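Gudar or McKinnon gripper for big plain boxes?

McKinnon
I'm choosing between the Gudar two-finger gripper and a Drodov suction cup. Loads are under 900 grams. The camera is fixed and stays where it is. Which one copes better with smooth sides?

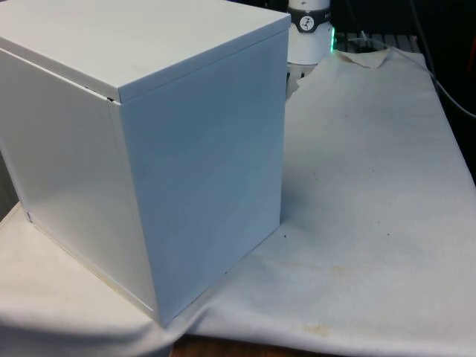 Oststead
Suction, if the lid is fastened. I ran both for almost 5 weeks and the fingers kept slipping at the corners. Your bigger problem may be the camera — a white box on white paper gives it very little edge to find. Try a dark mat first, and flatten whatever you put down.

tkl_800
Drodov. Check your air supply.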